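# Puker finger pads, knurled

Replacement pads for the Puker two-finger gripper, sold in pairs and molded in black rubber. They fit the yellow fingers on every Puker arm we've shipped, and if your grip has been getting a little vague lately, a fresh pair is the nicest thing you can do for it!

The knurled face is what makes these so good on smooth, rigid stuff like tins, cases and gift boxes. A worn pad still closes on the part just fine, but the part creeps when the arm turns, and then you start raising the grip force, and then you start denting lids. Paula Ardeleanu at our Mostholm bench swaps hers at the first shiny patch and keeps the force setting at 41 percent for most boxed goods.

A box with rounded corners should be held on its flat sides, one pad on each flank, with the fingers clear of the printed top. Take it below the lid seam if you can – squeezing right across the seam can pop a loose lid.

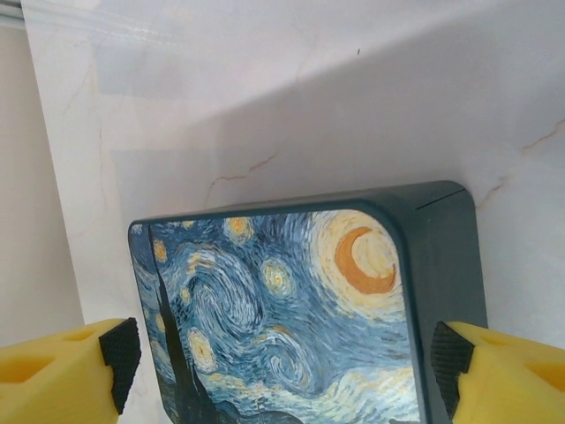

## Swapping the pads

1. Park the arm, open the fingers all the way and switch off gripper power.
2. Peel the old pad from the bottom corner. Go slowly, it comes off in one piece.
3. Wipe the finger with alcohol and let it dry. The finger surface is slightly rough and holds on to old glue, so wipe twice.
4. Press the new pad on from the middle outward and hold for 17 seconds.
5. Do the other side too. Mixing an old pad with a new one pulls parts off center.
6. Power up, run the finger zero routine, then close on something you don't mind scuffing.

## Looking after them

Brush the grooves out every 100 hours or so of running. Dish soap and water is plenty – no solvents on the rubber, please.

Pads are $17 a pair and ship from Mostholm or Cillisville. Part number 137. Radomír Sýkora answers the fitting questions and loves getting photos of odd parts.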